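3.2 Storing flat ware upright

Open shelves in the Larnum kitchens leave little depth for stacking, so we looked at bent-wire stands.

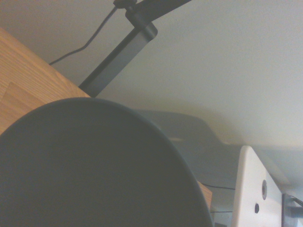 Stands were compared on a table top. Light wood, with its grain in plain view, was used.

Figure 2. Table and stand.

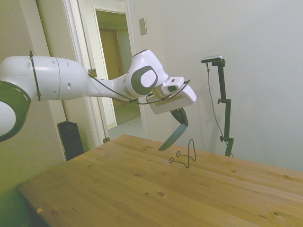
The stand holds one dish at a time.

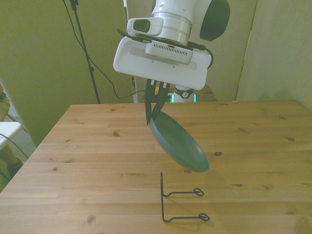
Does a stand save shelf space? Only where dishes differ in size.

Stacks remained quicker to put away.
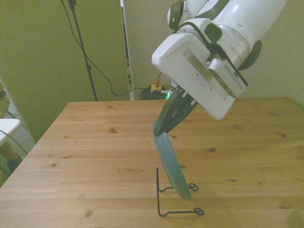
3.3 Stand width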